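Section 3 - Planning and buying your station

Contents of this section
3.1 Before you spend anything
3.2 Working out the budget
3.3 The table and what goes round it
3.4 Ordering
3.5 When the boxes arrive

3.1 Before you spend anything

I wrote this part of the guide last, after setting up three folding stations at Vernen and making most of the buying mistakes on the first one. If you've already got a purchase order half filled in, please put it down for ten minutes and read this first. You'll need Section 2 to hand as well, for the fitting drawings.

1. Write down the garments you want to collect on. Be fussy. "Clothes" is no good to you - "long-sleeved shirts with buttons, adult sizes" is something you can budget for.
2. Decide whether you want one hand-held gripper or a pair. Shirts and trousers really want a pair. Flannels and tea towels you can manage with one, though I got bored of it very quickly.
3. Measure the room, then the doorway. Our first tabletop had to go back down the stairs and in through the yard.
4. Find out who pays for spares. In our case it was a different budget from the one that paid for the kit, and it took until August to sort out.

Note: the Tosh grippers come singly. Two grippers means two order lines, two chargers and two sets of finger pads. I missed this, and you'll be on the phone to Porkgate if you miss it too.

3.2 Working out the budget

I do mine on one sheet of paper, in pounds, and I leave the grippers themselves off it because the price depends on your contract. Everything else for one station came out like this in July 2018:

Tabletop and stand: 163
Backdrop cloth, clips and rail: 43
Spare finger pads, one full set: 28
Lamp and bracket: 105

Add your own delivery. You'll notice the lamp costs more than you'd like. I tried a cheap desk lamp first and the dark clothes came out as one big shadow, so I ended up buying twice.

Caution: don't trim the spare pads to make the total look nicer. A worn pad slides on smooth cotton and you can lose a whole morning before you spot why.

3.3 The table and what goes round it

A round top is what I'd go for. You can stand anywhere, and there are no corners to catch a sleeve on while you're learning. Go for a pale finish if most of your garments are mid or dark colours, and a plain dark cloth behind to hide the rest of the room. Grey on pale wood, like the shirt we've got out below, is easy on the eyes and shows up the cuffs and the edges nicely.
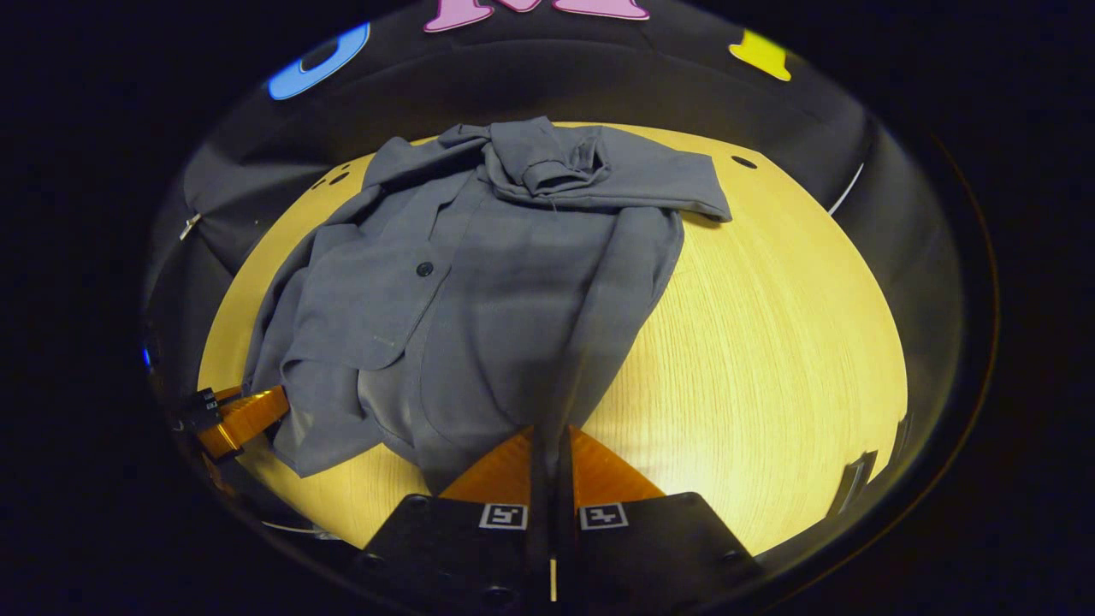 Fig. 3.1 - Grey shirt on the round table, pads at the lower edge, second gripper in from the left.

When you're picking a tabletop size, plan for the garment in a heap and then plan for it opened out, sleeves and all. A crumpled shirt takes up a good part of the table before you've even started, and you need somewhere for both grippers to come in from.

1. Lay your biggest garment flat on the floor.
2. Put tape round it, leaving a forearm's length on every side.
3. Stand at the tape with a gripper in each hand and reach for the collar. If you have to lean, choose a smaller table or a smaller shirt!
4. Measure across the tape. That's the tabletop you're buying.

Note: the square printed markers on the fingers need to stay readable. Put a packet of replacements on the order and keep them flat in a folder. Mine curled up in a drawer.

Note: backdrop cloth creases in the post. You can iron it if you like - I gave up after the first one and haven't missed it.

3.4 Ordering

1. Send the gripper lines to Porkgate first. They take the longest.
2. Order the table, cloth and lamp together from one supplier if you can, so there's only one delivery to wait in for.
3. Ask for the Lallik recording licence at the same time, one per station. It covers a pair of grippers, so don't pay for two.
4. Put the station name on every line of the order. With more than one on the go the boxes all look alike.

Caution: check the plug type on the charger line. The form fills in the wrong one by default, and swapping it afterwards means a return.

3.5 When the boxes arrive

Open the gripper boxes the same day, even if the table is weeks off. You only get a short window to report anything missing, and small screws do go missing.

1. Tick off each gripper, charger and set of pads against the order.
2. Push each pair of fingers together by hand. They should move smoothly and meet evenly.
3. Charge both grippers fully before you pair them.
4. Write the serial numbers on your budget sheet and file it with the delivery note.

Once the table's up and level, carry on to Section 4 for mounting the lamp.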